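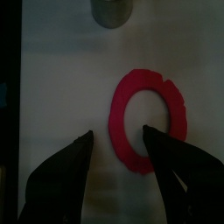

Slide 1: Red ring on a pale tabletop

Good evening, and thanks for coming in on such a lovely July night! I want to talk about bread, and mostly about waiting for it. My starter lives in a jar in Kimberg and I've been feeding it for three years, very badly for the first one.

(Pass the jar round. Lid stays on.)

Start with the basic loaf – 500 grams of strong white flour, water, salt, a good spoonful of starter. Mix it until there's no dry flour left, then walk away. I love this part. You come back after half an hour and the dough has gone smooth and stretchy without you touching it. 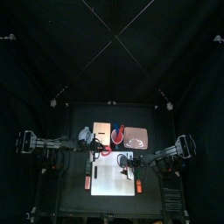 Now, timing. In a cool kitchen the first rise can take all night, and in a warm one you might be shaping by lunch. Go by the dough and ignore the clock. Ask who has had a loaf spread flat – hands up, mine's up too!

(Pause for stories, keep it short.)

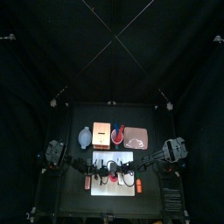 Shaping next. Flour the bench lightly, fold the edges in, turn it over and drag it towards you until the top feels tight. Do that 2 times if it's slack. Then into the basket, seam up, and into the fridge.

Questions, then tasting. The rye is on the left, butter's by the door, and please take some starter home.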